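Setting the Table for Safe Handling
New bench rules ask laboratories to write down what used to be left to habit

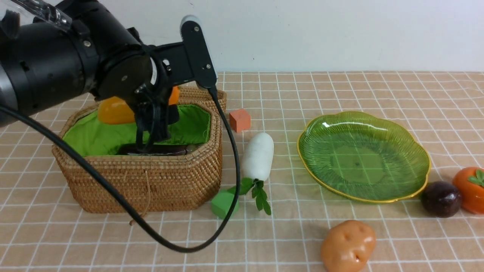

Written rules for robot handling work have long concentrated on the large machine behind a fence. The bench-scale arm, working at table height among household goods, has received far less attention, and the handling code adopted in Durkville this May is intended to correct that. Its first section concerns cables. A cable that hangs in a loop across the front of a basket, as one does while the gripper presses on an eggplant inside, must be entered on the setup sheet along with the full reach of the arm. The operator must then confirm that the loop can't catch on the rim of the container at any point in the planned motion.

The code was drafted at the Vinberg laboratory and reviewed by engineers at Wedo, a maker of small grippers. The review covered 2443 logged handling runs. Of these, 518 had been stopped by the operator before the task was complete, and the reviewers read the notes for each one. Snagged cables and shifted containers appeared often enough to be given sections of their own.

Containers are treated in the second section. Where a basket has a fabric lining, the lining must be folded over the rim and checked before each session. Loose strings and tags are to be tied back or recorded. The drafters considered a ban on soft linings and decided against it, on the grounds that people use such baskets at home and a test should reflect this.

The third section deals with the objects themselves. Real produce and toy produce may share a table, provided that the sheet states which is which. Grip force limits are set separately for each object. A limit chosen for a wooden block may not be carried over to a piece of fruit without a fresh trial.

Adoption is voluntary. Laboratories that sign the code agree to keep setup sheets for 8 months and to make them available to visiting reviewers. The Giannakopoulos Institute, which runs seven handling benches, was the first to sign and has asked for one change: a shorter sheet for sessions in which only the objects differ from the day before. The drafters have accepted the request in principle - the wording is still under discussion.

Questions also remain about who may restart an arm after a stop. The present text leaves the decision to the operator at the bench. Wedo has proposed that a second person inspect the cables first, and comments on that proposal are open until the end of the month.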